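Bench notes 4 – sorting parts before you build
Senyo Mahama, Electronics Workshop, January intake (revised May 6, 2024)

Okay, so last time half of you were hunting under your notebooks for parts, and I'd like us to do better. Before anyone picks up an iron, set up the bench. I like four yellow bins, two on each side, with a steel tray in the middle and a sheet of plain white paper laid flat in it. You can spot a dropped screw on white paper from across the room (well, I can with my glasses on).
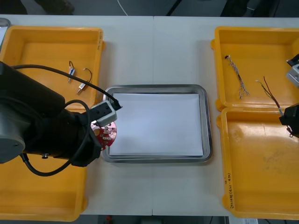 Boards go in their own bin, wired components in another. Please don't mix them! A thin lead will catch on anything with pins, and you'll spend ten minutes untangling it. Pick boards up by the edges and keep your fingers off the solder pads. Store code for the trays is 384 if you need to sign out another, and the bins live in the Kwofie cupboard.

The tray is for whatever you're checking right now – one part at a time. Look it over, write it on your Vudby sheet, then put it back where it came from. If something looks dodgy, tag it and bring it to me.

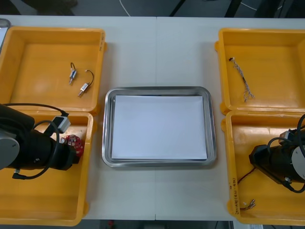

I used to let people label bins however they fancied, and we ended up with some 150 odds and ends in a box marked "misc". Never again. Write on the rim, neatly, and match the colour code on page two of the Pikum guide.

When you've finished, the tray should be clear and the paper clean, ready for the next group. 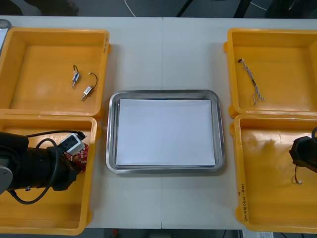 Fig. 3. Centre tray with blank paper, bins to either side.

For next class: read the Gaveo chapter on small solenoids and bring your sheet, filled in.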